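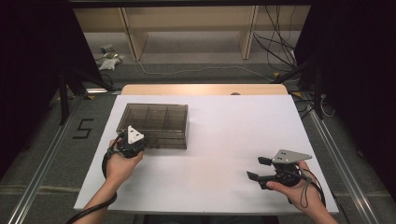

Sorting Small Parts in a Compartment Box
Project report, Jericho Tolentino
Course: Everyday Storage and Work Design

1. Background

In our workshop in Plostdale the small parts were kept in paper bags. Finding one screw size could take a long time, and the bags tore easily. For my project I studied if one plastic box with dividers can replace the bags. I compared two boxes from the shop, the Flurkari and the Trurketti.

2. Choosing the box

Both boxes are made of see-through brown plastic. I chose the Flurkari, because its dividers stand straight and the small parts did not slip under them. The Trurketti was cheaper, but washers moved from one compartment to the next when I carried it.

3. Method

I worked on a white board placed on a wooden table. Dark parts are easy to notice on a white surface – this helped more than I expected. The box stayed on the left side and the right side was kept free for pouring out the bags.
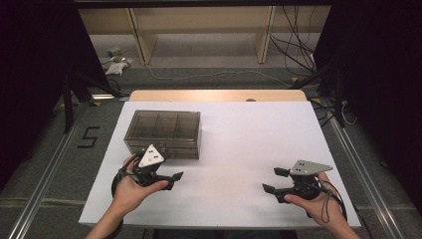

In each round I sorted 110 parts into the compartments and wrote down the time. I did 10 rounds in April, always in the morning.

4. Results

The first round needed nearly 300 seconds. The later rounds were faster, but the last two were slow again – I had changed the order of the compartments and had to learn it newly. Most mistakes were between two similar washers. My classmate Ambrosio suggested to put them far from each other, and I will test this in the next term.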